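Scratched grey metal bin — paint it, line it or leave it alone?
Posted in Sheds, Storage & Workbenches

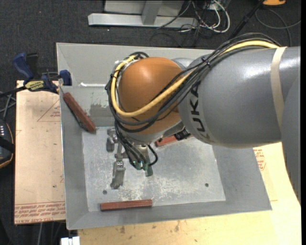 Photo: Halvard Grønli

Hello all! I've come into a big open rectangular metal bin with sloping sides and I am far more excited about it than a grown adult should be. The plan is to use it at the end of my bench as a catch-all for offcuts, brackets, hinges and all the odd bits of hardware that currently live in ice cream tubs. The slope on the walls is brilliant for this, as everything slides down to where you can grab it.

The floor is flat and has seen some life. Pale scuffs and whitish scratches all over, worst around the lower middle, and two small round holes. I've run a fingernail over the marks and most of them I can't feel, though a few catch a bit. It doesn't leak grey onto a rag or anything like that.

So what would you do with the floor? I've got most of a tin of Dovell metal enamel left over from the side gate, and I could have it looking lovely in a weekend. My neighbour reckons I should skip paint and put down rubber. And should I fill the holes? The bin will be under cover but the shed gets damp in August. Budget isn't huge but I'm happy to spend a little to do it properly. Any colour suggestions welcome too!

Halvard Grønli

Lamai Wattanapong
18th April

Oh, what a good thing to have at the end of a bench! I've had a sloping bin in my own shed for years (mine's for plumbing fittings) and I wouldn't give it up for anything.

Your neighbour is right, I'd go rubber. I painted mine first, two coats, very proud of it, and the floor was back to scratches before the next school holidays. Metal dropped on painted metal only ends one way, and then you've got little flakes of enamel through all your screws as well. Keep the Dovell for the outside if you want it to look smart — a good dark green would be gorgeous.

For the floor, cut a piece of ribbed matting to sit loose inside. I used the Telico stuff that comes off the roll. Make a template out of a cardboard box first and trim it a whisker small, or it'll ride up where the walls begin to slope and drive you mad. Don't glue it! You want to be able to lift it out, shake it over the wheelie bin and wipe underneath.

Before any of that, wash the floor with warm water and dish soap, dry it well, and go over the scratches that catch with 400 grit wet-and-dry, only enough to take the edge off. If you find bare steel, dab some primer on it. The pale marks you can't feel won't hurt anything and I'd leave them be.

Leave the holes open, too. If damp gets in, it has somewhere to go, and sawdust and grit will work their way out with a bit of a brush. If you're worried about losing small washers, cut a scrap of flyscreen to go under the mat.

Have a look at how it sits on the bench as well. Mine is on a pair of timber battens so air gets under it, and that did more for the rust than any product I bought. Post another photo once it's full, I'd love to see it!

toolbox_bastos

rubber all the way. geto do a bin liner mat, code 2892 I think, or it might be 1709, one of them is the thin one and you don't want the thin one. ask at the counter.

also magnets on the outside wall for your drill bits if it's steel. handy as

Halvard Grønli

Thanks both, this is great! Rubber it is, and dark green on the outside. I hadn't thought of battens at all but I've got some hardwood left from the garden beds that should do nicely. Lamai, did you seal the cut ends of yours or just leave them raw?

Lamai Wattanapong

Left them raw and they're fine so far. A lick of decking oil wouldn't hurt if you've got the tin open anyway.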